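Why do some trousers have a grey stripe?

Have you seen a grey stripe on trousers or on a school bag? In daylight it looks a little boring. But at night, when a car comes with its lights on, the stripe shines very bright.
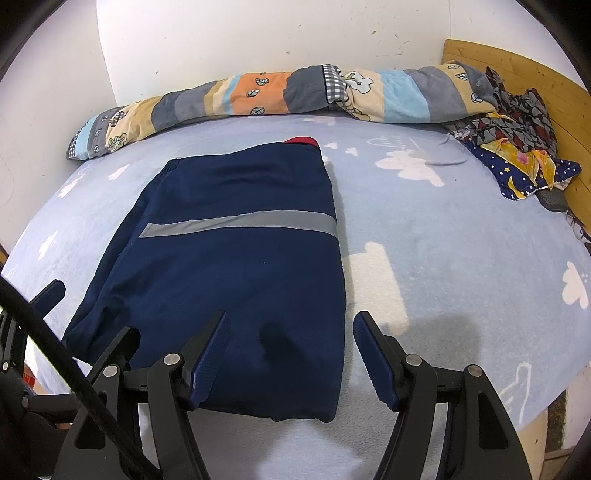

The secret is inside the stripe. It often has very tiny glass balls, too small for your eyes. They send the light back to the place it came from – so the driver sees you early.

When you fold your trousers in the evening, leave the stripe on top. Then take a torch, hold it next to your eyes and switch off the lamp!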